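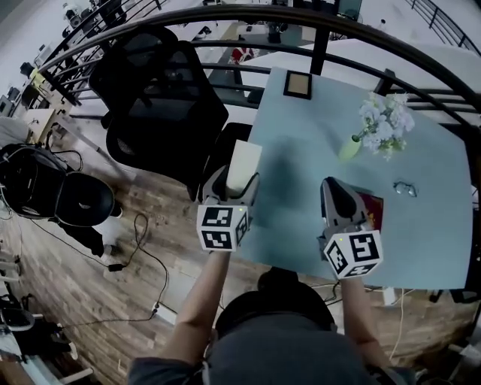 Why does bread rise?

Bread dough is made of flour, water, salt and yeast. Yeast is alive. It is so small that you need a microscope to see a single one.

Yeast eats the sugars in flour. As it eats, it gives off a gas called carbon dioxide. The gas makes bubbles, and the stretchy dough traps them. This is why dough gets bigger when you leave it in a warm place.

Kneading means pushing and folding the dough. It helps the dough stretch without tearing.

In the oven the bubbles swell. Then the heat kills the yeast and the bread sets. Cut a slice and look for the holes.

Words to know
Yeast: a tiny living thing, related to mushrooms
Knead: to push and fold dough

Written by Delali Akpalu
May 2018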